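Search the site
Search
Menu

Reading time: 4 minutes

Sound designers and patch testers wanted for the Jusus synthesizer

Marside is a small maker of electronic instruments in Vodthorpe. We are looking for two sound designers (contract, part time) and a group of patch testers (short term, paid per session) to help us finish the factory sounds of our new desktop synthesizer, the Jusus. Work begins in October.

The Jusus is a seven-voice instrument with an analogue low-pass filter, two envelopes for each voice and a small matrix for connecting modulation sources. The hardware is ready and the first units are on our benches. What is not ready is the sound library. We have collected 1,347 patches from our own team and from friends, and many of them are too similar, too loud or unfinished. They need to be sorted, corrected and in many cases replaced.

The sound designer role

You will work with Nasrin Alipour, who leads our sound team. Each designer will write 60 new patches and will also repair older ones from the collection. We would like one person who is strong in basses, leads and sequences, and one who prefers pads, bells, organs and strange textures. If you do both, please tell us which you enjoy more.

In the daily work you will:

- write patches from an empty starting point, with velocity, aftertouch and the mod wheel assigned in a sensible way
- match the volume of each patch to our reference patches
- give each patch a short name of no more than 12 letters and choose its category
- write one or two lines for the manual when a patch does something unusual
- report firmware faults to Ehsan Nouri, with the steps to repeat them

We will lend you a Jusus for the length of the contract. You can work from home, but we ask you to come to the Vodthorpe workshop for the first two days, so that you can meet everybody and learn how the editor software behaves. It still has some rough places. 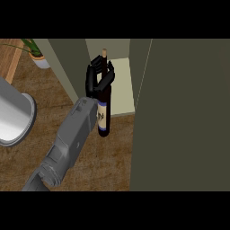 The contract is for 40 days of work, which you may spread over four months. Payment is by the day and is made at the end of every month. The rate depends on your experience and we will tell you the exact amount in our first reply, before you prepare anything for us. You keep your name on your patches, and designers are credited in the manual and on the instrument's own information page. Marside keeps the right to deliver the sounds with the product.

What we ask of you

You should have programmed subtractive synthesizers for several years, on hardware or in software. You should be able to hear when a patch is too bright for a mix, and be patient enough to fix it. Some keyboard playing is necessary, but you do not need to be a performer. We do not ask for a degree. Written English is important, as most of our discussion is by message, but it does not have to be perfect. Several of us also learned English as a second or third language.

The patch tester role

Testers come to the workshop for sessions of three hours, from 5:30 pm. You play through a bank of sounds on the Jusus, with headphones and then with speakers, and fill in a form for every patch. We want to have very different ears in the room: church organists, people who make dance music at home, guitar players who own one keyboard, students. Beginners are welcome, and for two of the banks we prefer them. Testers are paid at the end of each session and travel inside Vodthorpe is covered.

The workshop is on the ground floor and has a step-free entrance from the parking lot. If you need a different chair, larger labels or more breaks, write it in your message and we will organize it.

How to apply

Sound designers: please send a short letter and links to three patches or recordings where you made every sound yourself. Dry recordings are best for us - a lot of reverb makes it hard to judge the programming. Tell us which instrument you used. Please do not send large files by email.

Patch testers: send your name, what you play and which evenings are possible for you. A few lines are enough.

Write to Cempaka Khoo at the address in the footer, with "Jusus sounds" as the subject. She answers every message, usually within a week. Selected designers will have a video call with Nasrin Alipour and Farhad Asadi, and after it a paid trial of one day. Questions about the contract can go to Gleice Brito at the same address.

Contact: Marside, Asadi Building, Vodthorpe | © Marside. All rights reserved. | Back to top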